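Workplace beverage restocking automation

Workplace beverage restocking automation is the use of mobile or fixed manipulators to move bottled drinks between storage, tables and cooled compartments in staff kitchens, canteens and meeting areas.

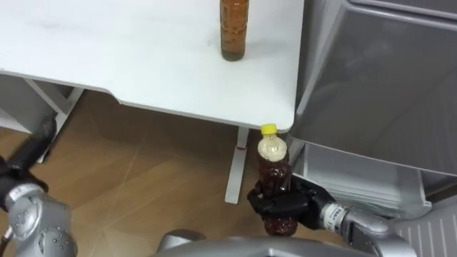 Definition and scope

The term covers the handling of closed containers inside a building where people work. It does not cover vending machines, which dispense from a fixed internal stock, or bottling lines, where containers arrive at a known position and in a known orientation. Restocking takes place in rooms that were laid out for people, with furniture of ordinary height and appliances that open by hand.

In most installations the work is done by a two-armed machine with jointed hands. A typical single operation is the transfer of an upright plastic bottle with a screw cap, gripped around its middle, with a table on one side and a large appliance with an open lower compartment on the other. Cans, cartons and glass are handled at fewer sites. Open cups are generally excluded.

Terminology

In site documents a "transfer" is the movement of one container from one resting surface to another. A "round" is the full set of transfers needed to bring a room to its stock plan. An "assist" is any human action that allows an interrupted round to continue, including closing a door, moving a chair or picking up a dropped container. Assists are logged separately from faults because many of them need no repair.

Background

Restocking was for a long time an unlisted duty. In small offices it fell to whoever found the compartment empty, and in larger ones it was attached to the cleaning contract or to reception. The first installations treated it as a side task for delivery carts, which could bring a crate to the kitchen door but could not unload it. The crate was then emptied by staff, and the time saved was limited to the walk from the storeroom.

The Skikgate office complex began a trial of arm-based restocking in February, covering the kitchens on two floors. The Plullton distribution depot followed with a single canteen. The two sites used the same round structure but different staffing rules, and they are often compared for that reason.

Work sequence

A round begins with a stock check against the plan for the room. Containers to be moved are approached one at a time. The hand closes around the body of the bottle, below the neck, and the cap is left free. The bottle is kept upright through the transfer. It is then set down and released, and the arm withdraws before the next approach is planned.

Three conditions account for most of the difficulty:

Furniture edges. A bottle carried below table height can meet the underside of the tabletop, a leg or a crossbar. Planners therefore keep a clearance margin around the cap as well as around the hand.

Doors and drawers. An open drawer projects into the path of the forearm, and a door standing at an angle blocks part of the approach. Some sites have a worker open both before the round. Others assign this to the machine, at a cost in time.

Container variety. Bottles with ridged lower sections give a different contact surface from smooth ones, and partly filled bottles shift in weight when tilted. Dark and pale liquids also differ in how reliably the fill level can be read.

Effects on staff

Division of tasks. At Skikgate, kitchen attendants kept ordering, date checks, cleaning of compartments and the disposal of damaged containers. Lifting and placing passed to the machine. The attendants' written duties were changed to include answering assists, with a limit of 40 per shift before a supervisor is called. At Plullton no such limit was set, and assists went to any employee present. The depot later assigned them to a named post on each shift after canteen users objected to being interrupted during breaks.

Physical load. Repeated bending to lower compartments is the part of manual restocking most often cited in complaints. The change removes much of this motion for full rounds but not for assists, which tend to occur at floor level or under furniture.

Timing. Manual restocking was done in short bursts between other duties. Automated rounds are slower per container and are scheduled when rooms are quiet. The Plullton canteen, with a plan of 337 containers, moved its main round to the night shift. The attendant on that shift works alone with the machine for part of the time, and a check-in call was added to the shift procedure.

Skills and pay. Attendants at both sites received training in stopping the machine, clearing the hand and restarting a round. Skikgate treats the training as a separate pay element. Plullton includes it in the basic grade, and the difference was still under discussion when the last joint report appeared on 29 May 2021.

Monitoring. Round logs record the time of each assist and the time taken to answer it. Because the second figure reflects on the person who answers, both sites restrict access to it. Skikgate deletes answer times after 180 days and keeps only monthly totals.

Safety

Rooms in use during a round are marked at the entrance. Staff may enter but are asked not to reach into a compartment while an arm is extended toward it. Floor spills are treated as a stop condition, and the round is resumed only after a worker has confirmed that the floor is dry. Cables and straps near the arm joints are inspected before the first round of the day for wear and loose ends.

Evaluation

The Honar method rates an installation by assists per 1000 transfers. It is simple to apply but gives equal weight to a closed drawer and a broken bottle. The Chávez scale divides assists into four grades by the effort required of the worker and reports each grade separately. Sites with many low-effort interruptions score poorly under the first method and acceptably under the second. Neither counts the time lost when a worker returns to an interrupted task, and staff representatives at Plullton have asked for that figure to be collected.

See also

Assisted material handling
Mobile manipulation
Shift handover
Stock plan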